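Skudano Community Kitchen Program
Progress report to the Mancuso Fund
Submitted 5/23/21

Summary

This report covers the second half of the grant period. The Mancuso Fund supports three pieces of work: evening cooking classes at the Skudano hall, a food storage and waste course, and small equipment purchases for households that finish a course. The classes and the storage course are running. The equipment purchases started late and are behind plan, for reasons given below.

Enrollment

At the close of this reporting period 107 people had signed up for at least one course. Most live in Skudano itself, with a smaller group coming from Cinetitz by the evening bus. Our proposal assumed an even split between the two towns. We did not reach that, and the main obstacle is the bus timetable. The last return bus to Cinetitz leaves before the evening class ends, so people either left early or arranged a ride. We have moved the start time up by half an hour for the next round and will see if attendance from Cinetitz improves.

Drop-off was highest after the first session and low after that. People who came to the second session nearly always came to the rest. We now call everyone who misses the second session. The calls take up a good part of one staff afternoon and we would like to keep doing them.

Cooking classes

The classes follow the plan in the proposal. Each session covers one main dish, one side and one thing to do with what is left over. The bean and barley session was the most popular and we ran it again at the request of the group. The fish session had the lowest turnout. Fish is expensive at the Skudano market and several people told us they would not cook it at home, so we have replaced it with eggs.

We had a problem with the hall's stove during the winter. One burner would not stay lit and the class had to work in shifts. The hall had it repaired at its own cost and there was no charge to the grant.

Food storage and waste

The storage course is made up of 4 short sessions: dry goods, refrigerator, freezer, and planning a week's meals. Participants are asked to keep a sheet on the refrigerator door and write down what they throw out and why. The sheets were filled in better than we expected for the first weeks and less well after that. Bread and salad greens were the most common entries by a wide margin. Cooked rice came next.

The refrigerator session draws the most questions. Many participants did not know that the door is the warmest part and kept milk there. We also spend time on the temperature setting, as the dials on older models are marked with numbers that do not correspond to degrees. We hand out a simple thermometer and ask people to check the reading first thing in the morning, before the door has been opened.

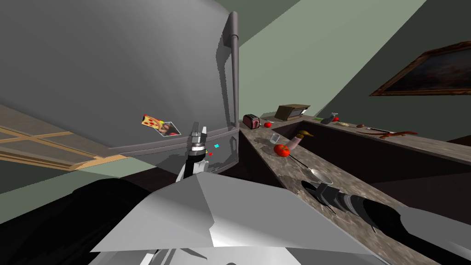

Refrigerator door with magnets (computer rendering).

The handouts for this course have been rewritten once. The first version was too long and used terms such as "ambient" and "cross-contamination" without explaining them. The new version fits on both sides of one sheet and can be put up in the kitchen. A large-print copy is available on request.

Equipment purchases

The grant allows us to buy storage containers and freezer thermometers for households that complete the storage course. We planned to order in October, but the first supplier withdrew its quote and we had to ask for new ones. Brunex was chosen on price and delivery time. Its first delivery was complete except for the lids in the medium size – these arrived around 2 weeks later. Sets have now been given to everyone who finished the first round. The second order has been placed and is not yet delivered.

Because of the delay, part of the equipment budget is unspent. We ask the Fund's permission to carry it into the next period. We are not asking for any additional money.

Budget

Spending on staff and hall rental is in line with the approved budget. Ingredients ran slightly over, mainly cooking oil and cheese, and the difference was covered from the printing line, where the shorter handouts saved money. The full statement is attached separately with receipts.

Difficulties

Apart from the bus and the late order, the main difficulty has been childcare. We had 2 requests for a daytime class from parents who cannot come in the evening, and we expect there are others who did not ask. The hall is booked most mornings. We are talking to the library in Cinetitz about its meeting room, which has a sink and outlets but no stove. It would work for the storage course but not for cooking.

Next period

We will run another round of both courses at the Skudano hall, finish distributing the equipment sets, and run one storage course in Cinetitz if the library agrees. We will also collect the waste sheets at the end of each session – up to now we asked for them only at the end of the course, and many were lost by then. A final report with the totals from the sheets will follow when the grant closes.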